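## 4.2 Changing the finger on the hand-held gripper

This section covers the Jarkia hand-held gripper in use at the Mukdale site. The finger is to be inspected at the start of each shift and changed when its notched tip is worn or chipped.

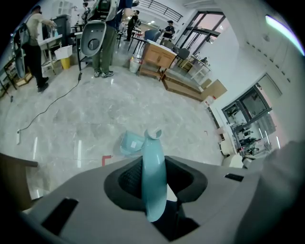 The work should be carried out by one person, with the gripper switched off and its lead unplugged. Allow two minutes for the parts to settle after switching off.

1. Hold the body level and open the finger fully by hand.
2. Release the catch and draw the old finger straight out. Do not twist it.
3. Wipe the recess with a dry, lint-free cloth. The black lining must stay in place.
4. Insert the new finger until it seats, with the curve facing forward.
5. Close the catch and move the finger through its full travel by hand.
6. Reconnect the lead and run check 42 from the service menu.

**Note:** If the check fails, repeat steps 2 to 5 once. If it fails again, withdraw the gripper from use and inform Encarnación Vidal.

**Caution:** Keep cables clear of the walkway while the gripper is being carried — a trailing lead is a trip hazard.

Record each change in the Miranda log, giving the part number and your initials. Spare fingers are ordered through Adoración Quintana.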